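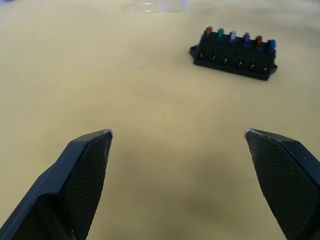 Two black gripper fingers and a pale yellow tabletop.

Travel > Short Breaks > Lakes and Seaside > Parkberg

Two nights in Parkberg, mostly uphill

Parkberg has been trying to be a resort since before there was a road to it. The first hotel went up on the wrong side of the lake, where the view is of the quarry, and the second went up opposite so that its guests could look at the first. Both are still open. I stayed in the second, the Hotel Lanz, on the grounds that I had already seen a quarry.

You arrive by the number 10 bus, which meets the train if the train is late and leaves without you if it's on time. The driver drops everyone at the bandstand and points up the hill with his whole arm. Anyone with a suitcase on wheels should know that the hill is cobbled and that the whole town can hear you coming. I passed a couple taking turns to carry theirs, not speaking, with two more bends to go.

The Lanz has 64 rooms and one lift. The lift holds three people, or two who have been to breakfast. My room had a balcony the depth of a bookshelf, a radiator with opinions, and a framed notice about shoes. It was also spotless, silent after nine at night, and had the sort of bath you have to be helped out of. I'd go back for the bath.

Now, the lake. The brochure gives it four pages and I can't quarrel with any of them, except the one with the swans. In August the water is warm enough to get into without a speech first. There's a free beach by the bus stop, with coarse grey sand and a shower that works on a button, and a paid beach beyond the jetty, with the same sand and a shower that works on a token. The paid one also has deckchairs. You'll want a deckchair, because the sand gets everywhere, and I was still finding it in a paperback a week after I came home.

The Tukico is the ferry. She's named after the island in the middle, which is named after nobody knows what, and she goes round it every hour from the end of the jetty. Zyanya Varela has the wheel on most sailings and does the commentary as well, in three languages, getting shorter each time. The English comes last. At the ruined chapel the first language got the founding, the fire and the business with the bishop. We got "chapel". I've since looked up the bishop and it was well worth hearing, so sit near somebody who speaks the first language and watch when they laugh.

You can get off at the island and catch the next boat back. An hour is the right length of time. There's a path round the outside, a kiosk selling one flavour of ice cream (it was pistachio) and a lookout tower with a coin telescope trained firmly on the kiosk. The goats are not in the brochure. They live behind the chapel and come down when they hear a wrapper. 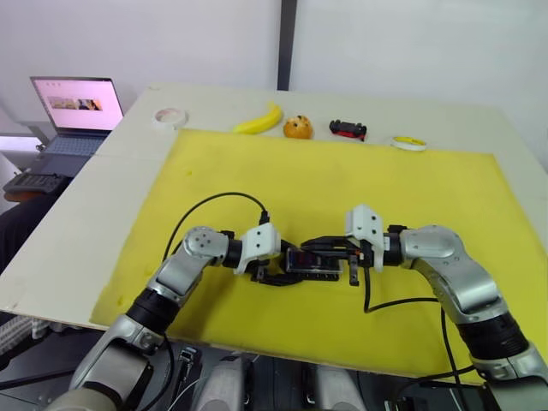
For dinner, most of the hotel drifts down to the front, where the menus have photographs and the chips come with everything, pancakes included. Go up instead. Past the church, left at the fountain, there's a place called Hisus with six tables and a door that sticks. Push harder than seems polite. Jairo Paucar cooks what he bought that morning and tells you what it is when it arrives, so if there's something you don't eat, speak up early. I had lake trout with browned butter, then a plum dumpling the size of a cricket ball, then a walk round the church twice before I felt I could face the lift.

He doesn't take bookings by telephone. You have to go in before noon and have your name written on the wall calendar, and if you're late your name is crossed out in front of the other diners. We sat through one of these. The man got his table in the end, but he had to eat with us all knowing.

Rain is the thing to plan for. It comes over the quarry at four in the afternoon, stays for an hour and goes off looking pleased with itself. Locals bring in their washing at a quarter to. If you're caught out, the town museum is opposite the bandstand and has a good room on ice cutting, which kept Parkberg in money before visitors did. The blocks were sawn from the lake by hand and sent down the valley under straw, and one of the saws is on the wall, taller than I am. The rest of the museum is hats.

The other wet option is the stepped path to the upper town, which is roofed for most of its length. It has 500 steps. I know this from a painted number on the last one, put there I suppose as a reward. There are benches at every landing, each with a little brass plate remembering someone who loved this spot, and by the fourth landing I had begun to wonder how suddenly they'd gone. The upper town has a bakery, a well and a very fine view of both hotels.

A few practical matters. Boat tickets are cheaper from the tobacconist than from the jetty, and the tobacconist shuts for lunch when he's hungry. The cash machine by the church is the only one and is often resting. Flat shoes. A jumper for the late sailing, whatever the afternoon has been like. If the Lanz offers you a lake view or a hill view, the lake side is prettier and the hill side doesn't get the bus at ten to six in the morning, which reverses up to the bandstand with its beeper on.

I took the lake side and waved at it both mornings in my dressing gown. The driver waved back on the second.

You are receiving this newsletter because you signed up for our short breaks list. Change how often you hear from us or unsubscribe at any time.

More from Short Breaks
Walking the canal with a bad knee
Spa towns for people who don't like being touched
The night train, top bunk
Five piers and a closed one
Readers' letters: more on the matter of hotel kettles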